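**Free blood pressure nights at the Prestera clinic**

**pevo_walker:** Went for the first time and loved it! In and out in 23 minutes, and the nurse went over my numbers twice so I could write them down.

**Onishi54:** Glad it went well, but I still think they should take appointments. My mom can't stand in a line.
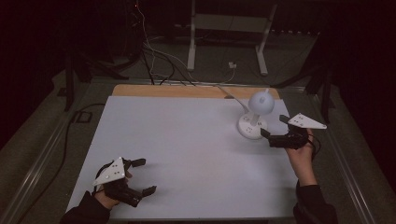 **Sayaka Ishida**
*Outreach nurse, Prestera clinic*

We saw 221 people last December and walk-ins were most of them - I'd hate to lose that! But call the desk and we'll hold a chair for your mom.

**Onishi54:** OK, calling. Still want real slots though.

**pevo_walker:** Disagree, walk-in is the best part!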